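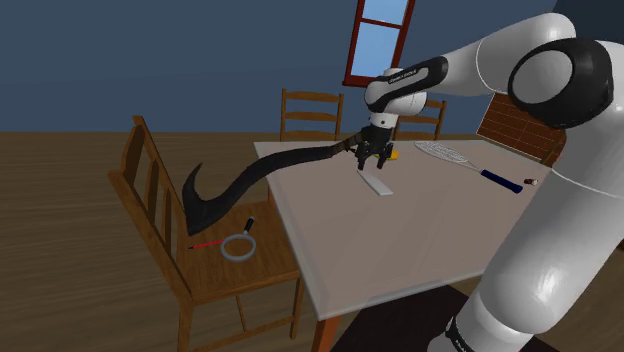

Storkholm launches wholegrain rye range for school and workplace canteens

Storkholm, the family-owned miller and baker, has announced a new range of wholegrain rye products for schools, hospitals and workplace canteens. The range goes on sale to catering customers in April and will be followed by a smaller selection for shops later in the year.

The new products are a sliced rye loaf, a softer rye and oat roll, a crispbread and a coarse rye flake intended for porridge and baking. All are made from whole rye grain, milled at the company's own site, and none contains added sugar. The loaf and the roll are raised with a sourdough culture which the bakery has kept in continuous use since 1988.

The launch follows a long period of development with catering managers, who told the company that they wished to serve more wholegrain food but found that many of the products open to them were too dense for younger diners, or dried out before the end of a lunch service. The roll in particular was revised several times. The final recipe uses a finer milling of the grain and a longer resting time for the dough, and it can be delivered either fresh or part-baked.

Gizella Oláh, Managing Director of Storkholm, said: "Rye has been at the centre of our business from the beginning, and for most of that time we have sold it to people who already knew they liked it. Canteens are a different matter. A child who has never eaten rye bread will decide very quickly whether to eat it again, and we wanted to give that child a fair first taste. I am grateful to the kitchens that tried our early batches and were frank with us about them."

Rye is a traditional bread grain across northern and eastern Europe. It grows well in poor soils and cold winters, and bread made from it keeps longer than most wheat bread. When the whole grain is used, the bran and germ remain in the flour, and with them much of the fibre. Rye does contain gluten, and the new products are therefore not suitable for people with coeliac disease. Full allergen information will be printed on every case and supplied to customers as a separate sheet for display at the counter.

Ildikó Pálfi, Head of Nutrition at Storkholm, said: "Most adults and children would do well to eat more fibre, and bread is one of the simplest places to find it. We have tried to keep our claims modest. These are plain foods with short lists of ingredients, and they are meant to be eaten with other plain foods — soup, eggs, fish, cheese, vegetables. We would advise anyone who is not used to wholegrain bread to begin with a slice or so a day and to drink enough water with it."

To support the launch, Storkholm has worked with the catering supplier Herer on a set of menu cards for kitchen teams. The cards cover open sandwiches, porridge, crumb toppings and the use of day-old bread, and have been written for kitchens with limited equipment and limited time. They will be sent without charge to every catering customer placing a first order, and further copies may be requested from the customer service office.

The cards were prepared by Trinh Diệp, Development Chef at Herer, who tested each recipe in working canteens before it was approved. "A recipe that works for four people at home can fail badly when it is made for 500," she said. "The crumb topping changed most. In small amounts it stayed crisp, but under a heated lid it went soft, so we now ask kitchens to toast the flakes separately and add them at the counter. The porridge needed very little alteration, apart from a longer soak."

The grain for the range will be bought from growers within the existing Storkholm supply group, under contracts lasting two harvests. Barnabás Bodnár, who manages grain purchasing for the company, said that the longer contracts had been requested by the growers themselves. "Rye has to be sown in the autumn, well before anyone knows what the price will be," he said. "A grower who can see beyond the next harvest is more willing to give the crop a good field. We will review the arrangement with them when the first contracts come to an end."

Delivery to catering customers will be handled by Mtshali, which already distributes the company's flour. Fresh bread will be delivered in the early morning, and orders may be placed until 2 p.m. on the day before delivery. Crispbread and flakes will be delivered with the ordinary flour order. Packaging for the whole range is cardboard and paper, with the exception of the inner wrap on the sliced loaf, for which a suitable replacement is still being sought.

Mireille Nassar, Commercial Director of Storkholm, said: "Our existing customers will see no change to the products they buy now. The bakery has added a second shift for the canteen range, and the present loaves will continue to be made to the same recipes and in the same sizes."

The retail selection will be sold under the Jodinano name and will consist at first of the crispbread and the rye flakes. Details of stockists and prices will be announced nearer the time.

Catering managers who wish to receive samples are invited to apply to the Storkholm customer service office, stating the size of the kitchen and whether fresh or part-baked products are preferred. Samples are limited to one case for each site.

About Storkholm

Storkholm mills and bakes rye, oats and barley for catering and retail customers. The company remains in family ownership and carries out its milling and baking on a single site.

Notes to editors

Interviews with Gizella Oláh and Ildikó Pálfi may be arranged through the Storkholm press office. Product sheets, including full nutritional values and allergen statements, are available on request.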